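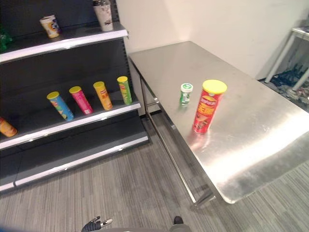
認識モジュールと計画モジュールの間でやりとりするデータの形について、以前から言いたいことがある。今のロボットソフトウェアの多くは、カメラ画像から物体を検出し、名前と位置姿勢の組に変換して、その一覧を計画側に渡す。計画側は一覧を世界のすべてだとみなして動作を組む。私はこの渡し方をやめたほうがいいと考えている。棚の中段に筒型のスナック缶が立って並び、左端に橙がかった黄色の缶が横倒しで一部が視野から外れている、という程度の状況でも、名前と位置姿勢の一覧はもう無理をしている。立っている缶の位置はかなり信用できるが、横倒しの缶は一部しか見えていないので、長さ方向の中心がどこにあるのか画像からは決まらない。ところが一覧の中では、どちらも同じ桁数の数値で並ぶ。

仕事では、Rorumという小さな会社で、店舗棚を扱う移動マニピュレータの計画部分を書いている。認識は別の担当で、間をつなぐミドルウェアは社内でNaltmontと呼んでいるものだ。物体一覧のメッセージ型は立ち上げのころに私が決めた。だから以下に書く不満の半分は自分の設計に向いている。

当時の型は単純だった。物体ID、クラス名、位置、姿勢、信頼度。信頼度は0から1の数値が一個だけ入る。受け取る側には閾値の設定があり、それを下回る物体は一覧から落とされた。計画コードを書く立場では扱いやすかった。空間に箱を並べ、衝突を調べ、把持候補を出し、経路を引く。デモならこれで通る。

困るのは、信頼度という一個の数値が何の信頼度なのか、書いた人も読む人も途中でわからなくなることだ。検出器が出しているのは「この領域は缶である」という分類の自信である。計画が必要としているのは「この缶の中心軸がここにある」ことの確からしさであり、さらに言えば「この方向から指を入れても隣に当たらない」ことの確からしさである。分類の自信が高くても位置が怪しい物体はいくらでもある。視野の端で切れている缶がまさにそうで、色も形も缶だから分類には強い自信が出る。位置はあてにならない。そして閾値は分類の自信のほうにかかっている。

把持失敗のログを806件、Murali Rajanと手分けして読んだことがある。自動集計の失敗理由がほとんど「把持失敗」の一語で、そのままでは役に立たなかったからだ。一件ずつ画像と物体一覧と関節の軌跡を並べて見ていくと、認識が物体をまるごと見落とした例は思ったより少なかった。目立ったのは、認識側の内部では候補が割れていたり、奥行きの点が足りなかったりしたのに、一覧に変換した時点でその情報が消えていた例である。計画側のコードは受け取った数値に対して正しく動いていた。つまりどちらのモジュールの単体テストも通る。直す場所がどちらにもないように見える不具合は、会議で一番長く揉める。

金属の天板も同じ種類の問題を起こす。磨いたステンレスの上に赤い缶を置くと、足元の面に赤みがうっすら映る。照明が当たる場所には白く飛んだ広い範囲ができる。一般に深度センサーはこういう面が苦手で、点が抜けたり、面の下にあるはずのない点が出たりする。認識の担当者はもちろん知っていて、平面を当てはめて補っている。補うこと自体は正しい。ただ、補った結果が一覧に載ると、測った高さと推定した高さの区別がなくなる。計画側は天板の高さを信じて指を下ろす。推定だと知っていれば、手前で速度を落とし、力覚で接触を確かめながら下ろすという選択ができた。知らないので、しない。

では何を渡せばいいのか。私の案は単純で、値には由来をつけるべきだというものだ。位置の各軸について、測ったのか、形状モデルから補ったのか、前の時刻の値を引き継いだのかを区別する。視野の境界で切れている物体には、切れているという印と、どちら側が切れているかを入れる。誤差の幅は軸ごとに持つ。分類の候補が割れているなら、上位の候補を残したまま渡す。型は太るが、計画側が判断に使うのはこのあたりの情報である。

こう書くと、確率分布をそのまま渡せばいいという意見が必ず出る。Ashwin Aminもその立場で、彼とは何度も議論した。理屈としては彼が正しい。姿勢の事後分布があれば由来の印などいらない。私が反対しているのは実務上の理由からで、事後分布と称して流れてくるものの大半は較正されていない。共分散行列の対角に定数が入っているだけのものを、私はいくつも見てきた。自分でも書いたことがある。形式が立派だと受け取る側は信用してしまう。由来の印は粗いが、嘘をつきにくい。深度の点がなかったところに「測定」の印をつけるには、わざわざそう書かなければならない。

もう一つよく聞くのは、画像から動作まで一続きの学習モデルにすれば、間の型など消えるという意見である。消えることは認める。棚から缶を取って台に置くくらいの作業なら、学習した方策のほうがうちの計画器より滑らかに動く場面もある。それでも店舗に置く機械では、なぜその動きをしたのかを後から説明しろと言われる。隣の商品を倒したとき、次に同じことを起こさないために何を変えたのかと聞かれる。学習データを足しました、という答えで済む相手もいれば、済まない相手もいる。うちの相手は済まないほうが多い。方策を学習で作るにしても、その手前で見張る層には読める状態が要るし、読める状態を作る以上は、この文章の話に戻ってくる。

計画側の責任についても書いておく。認識が情報を落としていると文句を言う計画屋は多いが、情報が届いても使わない計画屋も多い。私のコードも長いこと、信頼度を閾値との比較にしか使っていなかった。低い物体は消し、高い物体は確定とみなす。消すというのがとくに悪い。棚の端に一部だけ見えている緑色の何かがあるとする。袋かもしれないし、ボトルかもしれない。閾値を下回るので一覧から消える。すると計画にとってその空間は空いている。把持対象にするには情報が足りないとしても、障害物としては十分に存在している。取る対象としての閾値と、避ける対象としての閾値は別であるべきで、それを一つの設定値で済ませていたのは私の手抜きだった。

今のうちの実装では、この扱いを分けてある。正体のわからない領域は名前なしの占有領域として残し、腕は避けて通る。どうしてもそこを通らないと作業ができないときは、見る動作を先に入れる。頭の向きを変える、台車を少し動かす、といった動作を計画の選択肢として持たせ、誤差の幅が大きい軸を減らす方向に選ばせる。横倒しの缶なら、左へ少し首を振って全体を視野に入れてから把持候補を出す。人間なら考えずにやることだが、計画器から見れば、位置が不確かだと知らされていなければ首を振る理由がない。

見る動作を入れると遅くなる。現場から一番言われるのはこれだ。一度の見直しにかかる時間は、首の移動と画像の安定待ちと再認識を合わせて800ミリ秒に収めた。これでも毎回やれば作業全体では目につく。だから必要なときだけやりたいし、必要かどうかを決めるには由来と誤差の情報がいる。何も知らされていない計画器にできるのは、いつも見直すか、まったく見直さないかのどちらかで、うちは納期の都合で長いあいだ後者だった。

値の古さについても似たことが言える。物体一覧は時刻つきで流れてくるが、時刻はメッセージ全体に一個ついているだけで、各物体が最後に実際に見えた時刻は入っていなかった。腕が手前に伸びれば棚の一部は隠れる。隠れている間も追跡器は物体を保持し、最新の時刻で配信し続ける。60秒前に見たきりの缶が、今見えている缶と並んで届く。計画側で古さを確かめようにも、メッセージの時刻はいつも新しい。物体ごとに最終観測時刻を足すだけの修正に、社内の合意が取れるまでずいぶんかかった。型を変えると記録済みのデータが読めなくなるという反対があったためで、これはもっともな反対だった。

そこで道具の話になる。メッセージ型を変えにくい本当の理由は、記録の再生が型に縛られていることだと思う。うちではPrerskaという再生ツールを内製していて、最初の版は物体一覧だけを記録していた。容量が小さく、再生も速い。計画の回帰試験にはちょうどよかった。しかし一覧しか残っていないと、型に項目を足しても過去の記録からはその値を作れない。切れているかどうかの印を足したくても、元の画像がないのだから調べようがない。記録を積めば積むほど古い型から離れられなくなる。

第2版では生のセンサーデータを残し、一覧は再生のたびに認識を通して作り直すようにした。容量は食うし、認識の版によって結果が変わるので、試験の期待値の書き方も変えなければならなかった。Sundaram倉庫で取ったデータの一部は保存先が足りずに間引いた。それでも変えてよかったと思っている。型を変える案が出るたびに、過去の記録に当てて計画の結果がどう変わるかを見られるからだ。机上で一週間揉めていた話が、昼から始めて夕方には片づくことがある。

再生画面についても注文がある。可視化ツールはたいてい、物体をきれいな円筒や直方体で描く。測った円筒も推測した円筒も同じ塗りで描かれる。開発者はそれを見て、認識はうまくいっていると判断する。私は推測の部分を線だけで描くように変えた。見た目は悪い。見学者には評判がよくない。だが線だけの円筒が棚の端に出ていれば、そこへ指を突っ込む計画を見た人は変だと気づく。きれいな可視化は開発の初期に気分をよくしてくれるが、不具合を探す段階では邪魔になることが多い。

一つ譲れる点も書いておく。すべての用途に太い型が要るとは思っていない。治具で位置が決まっていて、背景も照明も固定で、扱う品が一種類なら、名前と位置姿勢の一覧で足りる。そういう現場に由来の印を持ち込んでも、全部に「測定」と書かれたデータが流れるだけだ。紙コップと蓋つきのカップとスナックの缶が一つの棚に混ざり、すぐ横に光る台があるような場所で、同じ型を使い回すのがよくないと言っている。品目が増えると認識モデルの入れ替えには予算がつくが、間の型を見直す予算はまずつかない。型は誰の成果にもならないので、見積もりの表に行がない。

うちもまだ途中である。分類の候補を残す件は、型には入ったが計画側がほとんど使っていない。候補が割れたときに把持の幅をどう決めるか、私とAshwinの意見がまだ合わない。彼は期待値で決めろと言い、私は広いほうに合わせてから閉じればいいと言っている。立っている筒なら私の方法でほぼ困らないが、倒れた缶が隣の品と接しているときは、指を広く開けると隣に当たる。その場合の規則が今のコードにはなく、失敗したら腕を引いて人を呼ぶようになっている。次に手をつけるのはそこで、倒れた缶の記録をPrerskaから抜き出す作業をMuraliに頼んである。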